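Dollgate Kitchen Circle, minutes of the planning meeting, October 10, 2025

Mirjam Stevens took the chair and Nadja Wieser took the notes. Apologies came in from the Nägeli side of the hallway, who send their love and would like the big kettle back when we've finished with it.

1. Last minutes
Agreed as written, apart from the spelling of Prumell, now put right in both places.

2. The snack table
This took up most of our evening, and very pleasant it was too! Mirjam would like the white table to stay as the snack table through November, with the bowls kept together at one end so people can reach in without leaning over each other. Nadja likes the pale green ones best and would happily see more of them. There was a long and friendly talk on ketchup, and whether it belongs in a bowl or should stay in the squeeze bottle. The bottle won, mostly on account of the washing up.

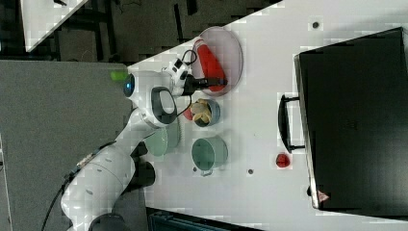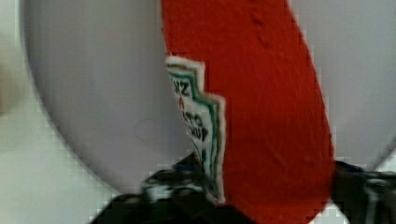
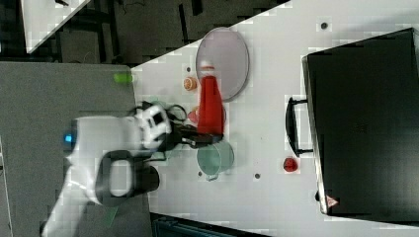
The table, and the ketchup in the middle one.

It was also agreed that fruit should have a plate of its own, well away from anything salty, and that whoever sets out should wipe the table first and again at the end. Mirjam offered to write this on a card in her good handwriting.

3. Cupboard
We have 104 paper napkins left from the summer lunch, which Nadja feels will see us through. The Pruvis order can wait. Two shelves still need clearing, and the lids that fit nothing are to go (Mirjam asked for one more chance to match them up, and was given until the next meeting).

4. Money
Spending on snacks to be kept to 8 dollars a session. Receipts to Nadja, please, in the envelope and not loose in the drawer.

5. Next meeting
November, same room, day to be passed around by Nadja. Mirjam will bring the lemon cake.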